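Hilo largo, aviso. Me pedisteis que contara cómo va la compra del robot de dos brazos para la oficina, y como me enrollo bastante, lo parto en trozos. (7 Jun 2024)

1/ Partimos de tres ofertas: Gandau, Wasedlow y Soylu. La más barata de entrada era la de Soylu, pero los cables de repuesto iban aparte, y ahí ya me entraron sudores.

2/ Para el mantenimiento anual hemos reservado 1879 euros. A mí me parecía una barbaridad hasta que pedí precio de un juego de pinzas: 265 euros, portes sin incluir (¡ay, los portes!).

3/ Antes de firmar nada quise ver la tarea que más nos interesa, la de las llaves. Os dejo la mesa y el colgador de pared:
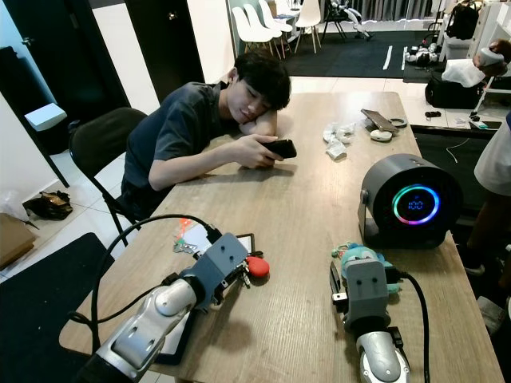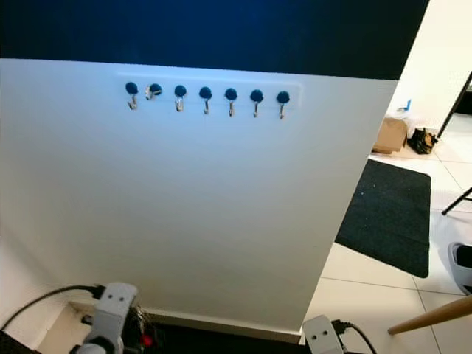
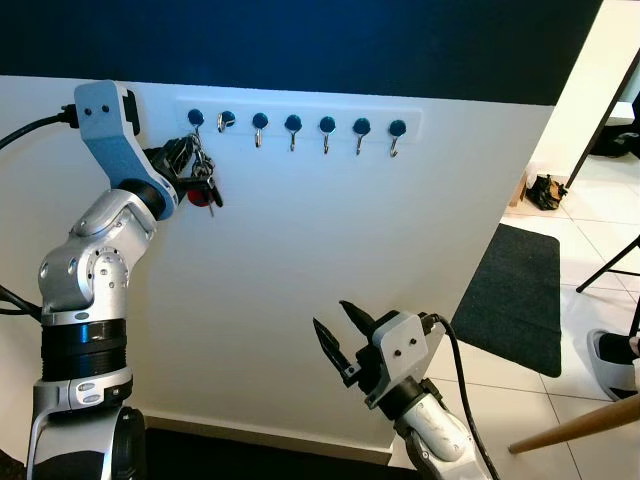
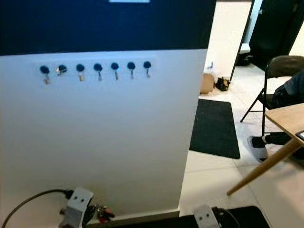 4/ Lo que NO venía en ningún presupuesto: el colgador, las alfombrillas del suelo y la mesa. Con todo eso se nos fueron 320 euros más. Apuntadlo en una línea propia, de verdad, que luego cuesta mucho explicarlo.

5/ El tope que nos han dado para este primer año es de 4000 euros, alquiler incluido. La compra la dejamos para diciembre, y así llegamos con unos meses de uso a la espalda y sabiendo qué piezas se gastan antes.

6/ De momento me inclino por Wasedlow, que nos deja cambiar las pinzas sin mandar el brazo entero a fábrica. El seguro lo estamos mirando con Totenport y todavía espero la letra pequeña.

7/ Si alguien ha alquilado antes de comprar, que me cuente qué tal la opción de descontar las cuotas. ¡Os leo con un café y muchísimo cariño!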